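昨晚说好的要把戚风卷的翻车全记录发出来，拖到现在，先泡杯茶，慢慢写，会有点长，想看配方的直接拉到中间。

起因是家里柠檬多到吃不完，冰箱抽屉一拉开全是黄的。做了两罐柠檬酱还剩一堆，就想说那做个柠檬奶油蛋糕卷吧，平时吃的都是原味卷，换个口味。

我做蛋糕卷的历史其实挺短的，之前一直做圆模戚风，觉得卷起来那一步很吓人。现在也还是有点吓人，只是裂了我也能面不改色地吃掉了哈哈。

先说蛋。我用的是冷藏的鸡蛋，分蛋的时候冷的好分，蛋黄不容易破。分完蛋白直接塞回冰箱冷冻室，等边上结一点点冰碴再拿出来打，打出来的蛋白霜特别细。这个是我自己的习惯，你们室温蛋打得顺手就继续室温，别因为我改。

蛋黄糊这边：柠檬汁、牛奶、油先搅匀，搅到看不见油花，再筛低粉进去。我以前是先放蛋黄再放粉，后来改成后蛋法了，就是粉先和液体拌匀，最后才放蛋黄。糊会顺很多，不太起筋。

第一次我偷懒没筛粉。结果烤出来切开，中间有小白点，一粒一粒的，我妈问我是不是放了椰蓉……

我说是。

柠檬皮屑一定要擦在糖里面，用手指搓一搓，搓到糖变得潮潮的、淡黄色的，香味一下子就出来了。直接丢进面糊里的话味道差一截，真的差一截。只擦黄色的那层！白的那层苦，我有一次擦得太起劲，整个卷吃起来像在啃药片。

说一下擦皮的工具，我现在用的是Brinley那把细长的擦丝刀，很久以前买的，手柄都磨花了还很利。之前用过四面的那种盒子擦，擦出来太粗，还容易擦到手。不是推荐大家去买啊，家里有什么用什么。

蛋白霜打到什么程度，这个问我的人最多。卷的话不要打到硬挺，提起打蛋头有个弯弯的长钩就停。打过头了蛋糕片会干，一卷就裂，裂得很有声音的那种。

我用的打蛋器是Dunex的手持款，低速起步有点冲，一开就溅，所以我都是先拿打蛋头手动搅两圈再开机。围裙一定要穿，别问。

好，配方来了，28方盘一盘的量，我自己记在本子上的，字很丑我就打出来：

蛋黄糊：蛋黄四个，牛奶加柠檬汁一共60克（柠檬汁我放两大勺，剩下的用牛奶补），玉米油40克，低粉50克，柠檬皮屑一个的量。

蛋白霜：蛋白四个，糖45克（皮屑就搓在这里面的一小部分糖里，搓好放进蛋黄糊，别放蛋白里，会影响打发），几滴柠檬汁。

奶油馅：淡奶油200克，糖12克，柠檬酱两大勺，马斯卡彭看心情，有就放一勺，没有拉倒。

烤箱我家这台是Okoth的，脾气很怪，上火比下火猛，所以我放中下层，170度烤18分钟左右看状态。你家烤箱你自己最了解，第一次做建议守着，上色均匀、手拍下去有弹性、听见一点点沙沙声就可以了。

对了，面糊倒进烤盘之后要从高处倒，倒完拿刮板抹平四个角，再震两下。我有一次忘了抹角，四个角薄得像饼干，边边全焦了。焦边蘸酸奶还蛮好吃的，这个属于意外收获。

出炉震一下，马上提着油纸拉到晾网上，四边的纸撕开散热，上面再盖一张干净油纸。不盖的话表面会干，晾太久也会干，摸着温温的、不烫手就翻面。

我趁晾蛋糕的时候在窗边站了一会儿，腰真的酸，站着打发站着筛粉站着洗盆，下次要搬个高凳子进厨房。
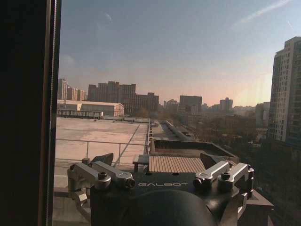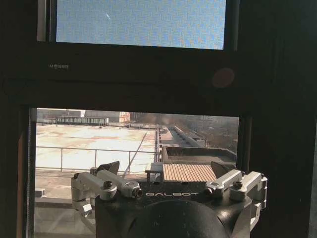 窗外两张，天都挺好看的。

好继续。翻面撕纸，这一步慢一点，从角上贴着蛋糕往回撕，不要往上扯。撕下来如果纸上带着一层毛茸茸的，就是毛巾底成功了；如果一块一块地粘，多半是底火不够或者油纸不行，跟手法没什么关系，不要怪自己。

正卷还是反卷？我偏爱反卷，就是毛巾面朝外，卖相好。但是正卷容错率高，新手先做正卷，把烤色那面露在外面，金黄金黄的也很好看，裂一点也看不太出来。

卷之前在靠近自己的那一头，用刀轻轻划两三道浅口，不要划断，这样起手那一下不会崩。收尾那头斜着切掉一条，卷完会很服帖。切下来的那条归谁，家里自己协商。

奶油抹法：起手那头厚，越往后越薄，最后留两指宽不抹。我第一次做的时候觉得奶油多才幸福嘛，从头到尾抹了厚厚一层，卷到最后奶油从两头挤出来，像牙膏。桌上、袖子上、手机壳上都有。

奶油要打硬一点！比抹蛋糕胚的再硬一点，纹路清楚、盆倒过来不动。加了柠檬酱之后它会变稠得很快，所以先打到六七成再加酱，加完用刮刀翻几下或者低速点几下就好，一不留神就成豆腐渣了。

豆腐渣了怎么办？加一点点没打过的淡奶油，手动轻轻拌，有时候能救回来。救不回来就继续打，打成黄油，抹吐司，柠檬味的，也行。

夏天奶油打不起来的同学，盆底下坐一盆冰水，打蛋头也提前冷藏。我的盆是Pliken的不锈钢盆，深口的，坐在冰水里很稳，打的时候不怎么溅。玻璃盆也可以，就是冷得慢。

卷的时候用擀面杖在纸外面顶着往前推，一边推一边把纸往擀面杖上收，不要用手去捏蛋糕。推到底，轻轻收紧，两头的纸像包糖果那样拧起来，收口朝下，冷藏。冷藏多久？我的耐心上限是一个小时，我的建议是两个小时以上，你们看着办。

切的时候刀要热。热水里泡一下擦干，锯着切，切一刀擦一次。我嫌麻烦没擦刀的那次，每一片的切面都糊成一团，卷纹完全看不见，跟没卷一样。

然后讲讲这次到底翻在哪里。三盘，翻了两盘。

第一盘：柠檬汁放多了，我想说要酸一点嘛，就全部换成了柠檬汁，没放牛奶。面糊稀，烤出来薄薄一片，而且酸得我眼睛闭起来了。组织也粗，一卷就断成三截。

断成三截的我没有扔，横着切成小块，一层蛋糕一层奶油装进玻璃杯，上面挤点柠檬酱，就叫杯子蛋糕，端出去还被夸了。以后谁家卷断了都可以这样处理，千万别丢。

第二盘：配方是对的，接了个电话，晾太久了。回来一摸边上都脆了，卷下去咔的一声。心也咔的一声。

第三盘就是成功的那盘，表皮完整，毛巾底有一点点不均匀，右边那块有个硬币大小的秃斑，我把它卷到底下去了，谁也看不见。

味道真的很好，奶油里有柠檬酱的那种酸，不冲，蛋糕本身是清淡的香，冰箱里过一夜更湿润，第二天早上配黑咖啡，我站着就吃了两片。

有人私信问糖能不能再减。可以减一点点，蛋白里的糖最好别低于40克，再低蛋白霜就不稳了，容易消泡。要减就减奶油里的，或者柠檬酱熬得酸一点。

还有问没有柠檬酱怎么办的。用柠檬皮屑加一点炼乳拌进奶油也行，没那么酸，小朋友会更喜欢。或者换成百香果，籽留几颗，咬起来咯吱咯吱的。

柠檬酱我是这么熬的：一个全蛋一个蛋黄，糖60克，柠檬汁50克，皮屑随意，隔水小火一直搅，搅到能挂在刮刀上，离火放一块黄油进去搅化，过筛。一定要一直搅！我有一次回头看了眼手机，回来就是甜味的柠檬蛋花汤。

过筛这一步也别省，总有几丝凝固的蛋白在里面，吃到会出戏。装罐冷藏，贴着表面盖保鲜膜，我一般一周内吃掉，基本撑不到一周。

油纸我单独说一句，做卷真的别用那种很薄很皱的，湿气一上来就起褶，蛋糕表面全是纹。我现在都是把油纸先揉一下再铺平，四个角剪开叠好，面糊倒进去不会跑到纸底下。

没有方盘的话，烤箱自带的深烤盘也可以，只是尺寸大，量要加。我没试过加到几个蛋刚好，不敢乱说，试过的同学评论里讲一下，救救大家。

哦还有，低粉换成普通面粉可不可以。可以，口感会稍微韧一点，我会换掉一小勺，用玉米淀粉补上。糯米粉版本我也想试，听说软糯糯的，还没动手，柠檬用完再说。

柠檬还剩五个。下一个想做柠檬磅蛋糕，表面淋糖霜那种，磅蛋糕至少不用卷。家里黄油不够了，得先去买，买完再来更。

做了的记得回来交作业，裂的也要交！裂的我最爱看。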